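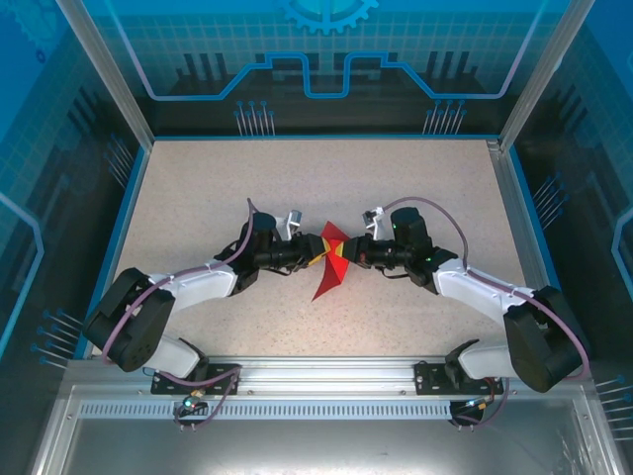

Zokura paper pack and folding kit: a lot of box for the money

15 August 2026
By Ciarán Ó Ceallaigh

The Zokura kit says on its lid that anyone can fold "with confidence in an evening". I have had it since July and I would like to know which evening they meant.

For your money you get 400 sheets in two sizes, a folding bone, a cutting mat, a pair of tweezers and a book of models. The price on the day I bought it was 769 kroner from Vulico, who ship from Denmark and charge you separately for the privilege. You can buy a decent ream of coloured paper for a fraction of that, and a folding bone costs less than a sandwich. So the kit has to earn its keep on the quality of the paper and the quality of the book.

The paper first. The large sheets are good. They take a crease cleanly, they stay where you put them, and the colour goes most of the way through, so you don't get a white line along every edge after you have changed your mind twice. The red is the best of the lot and I used it up before anything else. Anything with long thin points shows up bad paper quickly, and the red held its points without going furry.

The small sheets are another matter. They are sold as the same stock and I don't believe it. They feel thinner, they curl in a warm room, and several in my pack were not square. You wouldn't notice on a paper hat. On a crane you notice by the third fold, and by the time you get to the neck the error has doubled and one wing is longer than the other. I checked a handful against a steel rule and the worst was out by more than a millimetre. I wrote to Vulico, who said it was "within tolerance" and offered me a discount on another pack. I didn't take it.

The book has 9 models, which sounds mean and is. Two are boxes. One is a boat that every child already knows. The diagrams for the easy ones are clear enough, with proper arrows and dotted lines, and then at the star flower the author seems to have run out of pages. Step 11 shows a flat diamond. Step 12 shows a finished flower. I got there in the end with a different book open beside it, an old Utine paperback I have had for years, which takes six drawings over the same move and cost me nothing but shelf space.

There is also a code on the back cover for the Zokura members' library, where the lid promises 3000 diagrams. You need an account. Once you have the account you find that most of the library is patterns for gift tags and place cards, with the same tag turning up in different colours and counted each time. The serious models are behind a second payment. I looked for a decent horse and gave up.

Tools. The folding bone is plastic, whatever the word might lead you to hope, and it leaves a shine on dark paper if you press hard. Put a scrap of tracing paper between the two and it stops. The tweezers are fine — I have kept them. The cutting mat is too small for the large sheets, so I can't see who it was meant for. You need a knife to use it with and there isn't one in the box.

I should say something about who might like it. My niece folded her way through the boxes and the boat in a weekend and was very pleased, and the packaging is handsome enough to give as a present without wrapping it. If you have never folded anything and someone else is paying, you will have a nice time for a week or so. After that you will want better diagrams, and you will have a stack of small sheets you don't quite trust.

If Zokura sold the large sheets by themselves I would buy them tomorrow. I asked, and they don't, at least not through Vulico. The nearest thing is a refill pack, and that comes half and half, large and small, at a price that makes you wonder how they worked it out.

For anyone starting from nothing, my advice is to buy a packet of plain square paper, borrow a book from the library and fold the same bird until you are sick of it. Use a thumbnail for the creases. If you still want to carry on, spend the money on good paper in one size and skip the tin, the mat and the membership.

Two stars out of five, and one of those is for the red.

Recent reviews by Ciarán Ó Ceallaigh
Utine desk lamp: bright, and so it should be at that price
Three craft knives and a plaster
Do you need a paper trimmer?
Glue sticks that dry out before you get them home
Vulico storage drawers, six months on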